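**Matska 172 Cell Formation Cabinet**

The Matska 172 is a floor-standing formation and aging cabinet for cylindrical lithium-ion cells. It is built by Juneck for pilot lines and for the end-of-line section of medium-volume battery plants. Each cabinet holds 172 cells in removable trays and runs every channel independently, so cells from different lots can share a cabinet without sharing a charge profile.

## Construction

The enclosure is welded steel with a powder-coat finish. Trays load from the front on telescoping rails and lock with a quarter-turn latch. Contact is made from above and below by spring-loaded four-wire probes. Probe height is set by a spacer kit, ordered to suit the cell format. Changing from one format to another requires a new spacer kit, a new tray insert and a recalibration of all channels.

Air is drawn through a filter at the base and exhausted at the rear. Exhaust ducting is not supplied. Leave enough clearance behind the cabinet for a duct elbow and for removal of the fan panel.

## Specifications

| Item | Value |
|---|---|
| Channels | 172, independent |
| Cell type | Cylindrical, lithium-ion |
| Voltage range | 0 to 5 V |
| Maximum current per channel | 6 A, charge or discharge |
| Control modes | CC, CV, CC-CV, rest |
| Tray temperature sensors | One per channel |
| Supply | 480 V, three-phase |
| Energy recovery on discharge | 91% at full load |
| Empty weight | 1,111 lb |
| Host interface | Ethernet, Modbus TCP |

The recovery figure is measured at the supply terminals with all channels discharging at maximum current. At partial load it is lower. Curves are available on request.

## Control software

Cabinets ship with Tsolakis, the Juneck recipe editor and data logger. A recipe is a sequence of steps, each with a mode, a limit and an exit condition. Recipes can be assigned by tray or by channel. Data are written to local storage first and then copied to the host -- a lost network connection does not stop a running recipe.

Alarms are handled at three levels: channel, tray and cabinet. A channel alarm opens that channel only. A tray alarm opens all channels in the tray. A cabinet alarm opens the main contactor and holds it open until reset at the front panel. Remote reset of a cabinet alarm is not supported.

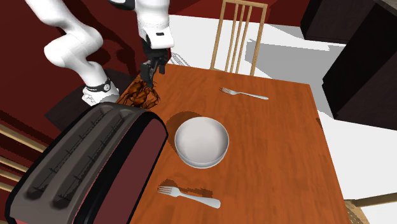 **Can the cabinet be fed from a 400 V supply?**

Only with the external transformer, part 101, which is ordered separately and mounted on the floor beside the cabinet. Allow for its footprint in the layout drawing.

## Fire protection

Each tray bay has a smoke sensor and a steel divider. A connection for the plant's own suppression system is provided at the top of the enclosure. Juneck does not supply or specify the suppression agent. The local authority may require additional spacing between cabinets, and this should be settled before anchor positions are drilled.

## Maintenance

- Intake filter: inspect monthly, replace when the pressure indicator shows red.
- Probes: clean with the supplied brush at each format change. Do not use solvent.
- Calibration: every 12 months, or after replacement of a channel board.
- Main contactor: replace at the count shown in the service manual.

Channel boards are exchanged from the rear, with the cabinet isolated and locked out. Calibration data are stored on the board, but a verification run is still required after exchange.

## Ordering

Cabinets are assembled and tested at the Skorkham plant. An order should state the cell format, the supply voltage and the number of spare trays. Orders confirmed before the end of January are built in the spring production slot; later orders move to the summer slot.

Spacer kits, tray inserts and probes are stock items. The transformer is built to order -- it ships separately and may arrive before the cabinet.

Technical questions: Nektarios Petridis, applications engineering. Quotations and spare parts: Sandamali Uddin, customer orders.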